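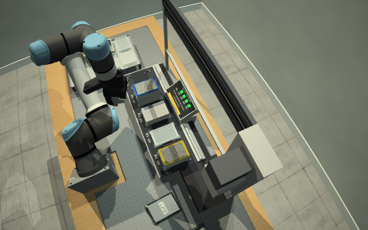

## 4.2 What the arm took over, and what it left behind

The case made for the bench at Plarville was a simple one. The lab runs plate-based assays for food and water clients, and before the change a technician moved every plate and every box of tips by hand. The supplier, Horkero, offered to put an arm next to the liquid handler so that the handler could be loaded and cleared without anyone standing there. The proposal promised that staff would be "released for higher-value tasks." We asked for a list of those tasks and were never given one.

Our material for this section is 23 interviews with bench staff and supervisors, the shift notes kept in the prep room, and the bench layouts that were passed around during planning (Figures 3 and 4). The interviews were done by Muthoni Wanyama, who had worked in a similar lab and could follow the talk without stopping people to ask what a reservoir was. The last layout review before handover was on May 21, 2023, and the arm went into daily use in June.

The first claim to test is that the arm does the loading. It does, in the sense that it picks up labware from one place and sets it down in another. Loading as the technicians describe it is a bigger job. It means checking that the plate is the right plate, that the tips are the right tips, that a box has not been put back half used, and that the lid is off. One interviewee called the arm "a very good pair of hands with nothing above the wrist." Under the old routine these checks were done while carrying things, and they took no time that anyone could have measured. Under the new one they have become a separate step, done ahead of the run by a person bending over the bench and reading positions off a printed sheet. The supplier's time study counts the minutes saved on carrying. It has no row for the checking, and so the checking appears to cost nothing.

A second claim concerns the pace of work. The planning documents give a target of 300 plates a week, a number the lab had met by hand in good weeks. After handover the number became a floor. Several technicians noticed the shift in meaning before management did, or at least before management would talk about it. "We used to get a thank-you for three hundred," said one. "Now we get asked what went wrong if it's less." We can't say from our data whether output has risen. The weekly counts before June were kept on paper by whoever was on shift, and the counts afterwards come out of Skukulura, the scheduling software sold with the arm, which counts a plate when it leaves the deck. A plate that has to be run again is therefore two plates. The published comparison puts the two sets of counts side by side as if they were the same thing.
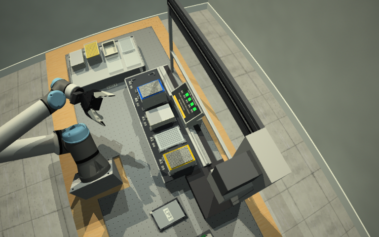

*Figure 4. Bench layout: arm, storage shelf and five-position deck.*

Stock-keeping is where we found the clearest change in what people do all day, and it was hardly mentioned in the proposal. An arm can only fetch from places it has been taught, so someone has to keep those places filled and keep everything else out of them. In the layout in Figure 4 the deck positions are marked D1 to D5, with D1 left empty and a tip rack sitting in D2 and another in D5, while a further tip rack waits on the raised shelf at the far end together with a reservoir and a plate. Each of those spots has to be in the agreed state before a run can begin. Marama Tipoki, the senior technician on the early shift, spoke of this as "setting the table," and she did not mean it fondly. She reckoned it had replaced the part of the morning when she used to look at the previous day's results and decide what needed a second look. That judgment has moved upstairs to an analyst who sees the numbers and has never seen the samples.

The status panel beside the deck deserves a word too, as it came up in more interviews than the arm did. It is drawn with four green squares in both layouts. Staff were told in training that green meant they could walk away. What they do is stay within sight of it. The written rule asks for a response to a stopped run within 90 seconds, and the break room is on the other side of two doors. Supervisors insist that nobody is tied to the bench, and on paper this is true. Yet when Wanyama asked people where they ate lunch, the answers had changed since June – most now ate at the desk nearest the cell, and took turns if there was company. We would count this as a real loss, though it is hard to put into the kind of table the lab's owners like to read.

There were gains, and it would be unfair to leave them out. The 2 technicians with long-standing wrist trouble both said they were better off. Repeated gripping was a steady complaint in the old shift notes and is rare in the new ones. New hires also liked working with the cell and said it made a dull job less dull. We take these reports at face value. We would only add that a cheaper rack with a looser fit had been requested for wrist strain years earlier and turned down, so the arm is being credited with solving a problem that had another answer on the table.

Earlier work has tended to sort cases like Plarville into jobs lost and jobs kept. Vlachopoulos, whose scheme we used in Section 2, would class it as "kept," since head count is the same. We think the label hides too much. The same people come in at the same hour for the same pay, and a fair share of what they used to decide is now decided by a schedule. When something goes wrong they are still the ones who sign the deviation form. Of the staff we spoke to, few wanted the arm taken out. What they asked for was narrower: the right to change the run order without a supervisor's login, a count that separates repeats from first runs, and a say in where things go on the bench. The last of these had been raised before handover. The layouts were shown to the technicians once, on a screen, in a meeting where the only question put to them was whether they could see it all right.

Section 4.3 takes up the deviation forms themselves.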